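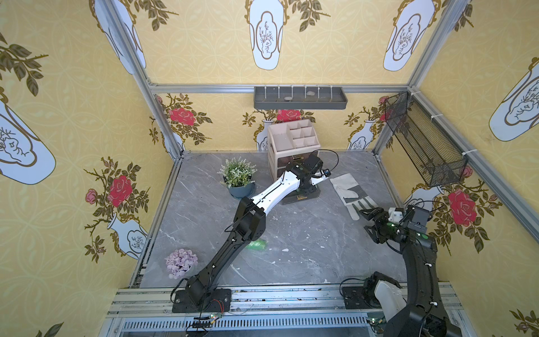

Papel de parede com vasos azuis e brancos, folhagem e rosas vermelhas sobre fundo amarelo.

Visita aos estúdios Zetow em dia de portas abertas

Em outubro fui conhecer os estúdios Zetow, onde terminaram as filmagens do suspense "Jenari". A entrada era gratuita, mas era preciso reservar, e no meu turno éramos 37 pessoas. Cheguei às nove da manhã e esperei no pátio com um café muito fraco.

Quem nos guiou foi Souad Berrada, assistente de produção. Ela explicou que o estúdio grande tem 900 metros quadrados e que ali se construiu a casa da viúva, com dois andares e uma escada verdadeira. Os atores subiam e desciam por ela – em outros filmes da casa, a escada acabava no teto.

Depois passamos ao guarda-roupa. Há 196 trajes catalogados só para este filme, muitos deles repetidos, para as cenas de chuva. Não era permitido tocar neles, e eu respeitei, embora com pena.

O montador Emiliano Sarmiento mostrou duas versões da mesma cena, uma com música e outra sem. Eu preferi a segunda, mas a maioria da sala votou na primeira. Perguntei pela data de estreia e ele respondeu que depende da distribuidora, a Pesex.

No fim, deram a cada visitante um cartaz pequeno do filme. O meu dobrou-se um pouco no autocarro.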